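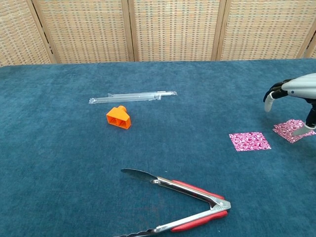

Paying $90 to get rid of a couch is too much for people on fixed incomes, one Erner resident told the town council this week, and the new reuse store on Clurnard Road will only help if it stays open past noon.

The council heard the comment during a public session on bulky waste, where members voted 5-2 to keep the pickup fee at its current level through next year and to extend the town's agreement with Doline, the company that runs the reuse store.

The fee covers one curbside pickup of up to three large items. It went up from $60 in March. Under the extended agreement, residents can skip the fee by dropping off furniture in usable condition at the store, which sits next to the Clurnard transfer station.

Doline took in 2,805 pieces of furniture in its first year, according to a report given to the council. Chairs made up the largest share, followed by small tables, bookcases and bed frames. The report also lists lamps, screens, rugs and mirrors, which are grouped together as household goods and were the quickest to sell.

Of the furniture brought in, 787 pieces could not be sold and were sent next door to the transfer station. Doline said most of those had broken joints, water damage or torn upholstery that would have cost more to fix than the piece would bring.

The town pays Doline a flat yearly amount to run the store and keeps a fifth of the sales. Council members who voted against the extension said that share was too low. They asked for a quarter, along with a monthly count of what is turned away at the door. The report has figures for items thrown out after being accepted but none for items refused.

Several residents raised the same point. A man from the east side of town said he had loaded a dresser into a borrowed truck, waited in line, and been told the store had no room for dressers that day. He then paid to leave it at the transfer station. He asked whether the store could post a list each morning of what it was taking.

Doline said it would begin posting a list online in November and would put a copy on the gate. The company said space is the main problem. The building has one sales floor and a back room that is used for both storage and repairs, and large pieces such as dressers and wardrobes fill it quickly in summer, when leases end and people move.

The agreement lets Doline rent a second building if it can find one within two miles of the first. The company has looked at a former tile warehouse but has not signed a lease. The town would pay half the rent for the first six months, and nothing after that.

Hours were the other complaint. The store is open from 7 a.m. to noon, the same hours as the transfer station, because the two share an entrance gate. Under the new terms it will stay open until 6 p.m. two days a week. The town's public works department will handle the gate on those days. The transfer station will keep its current hours.

Upholstery repairs are done by Abu Hammour, a small shop on Second Street, which is paid by the piece. The shop told the council in a letter that it could take on more work but would need longer notice, as fabric and foam orders can take two weeks. It also asked the town to stop accepting sofas that have been left outdoors overnight.

The letter included a short list of what sells without any work at all: solid wood chairs, floor lamps, coffee tables and folding furniture of any kind. Sectional sofas and large desks were at the bottom, and the shop suggested that Doline refuse them unless a buyer is already waiting.

Public works said bulky pickups fell after the fee went up, with some 600 fewer requests than in the year before. The department could not say how much of that came from people using the reuse store. Reports of furniture left on roadsides and in alleys went up over the same period, mostly near the apartment buildings at the north end of town.

One council member proposed a lower fee for residents over 65 and for households that already get help with their water bills. The proposal was sent back to staff, who will estimate the cost and report at the next budget meeting. Members also asked staff to find out what neighboring towns charge.

Until then, the fee stays the same for everyone. Pickups can be booked by phone or at the public works counter, and must be paid for in advance. Items should be at the curb by 6 a.m. on the day of pickup. Mattresses have to be wrapped in plastic, and bags are sold at the counter for $4.

Furniture for the reuse store should be clean and dry, with all legs, doors and drawers attached. Screws and other loose hardware can be taped to the piece in a bag. Doline does not take mattresses, cribs, recliners with motors or anything with glass that is cracked. Drop-offs are limited to five pieces per household per visit, and drivers are asked to stay to the left after the gate, where the line for the store splits from the line for the scale.

The later hours start with the first week of November.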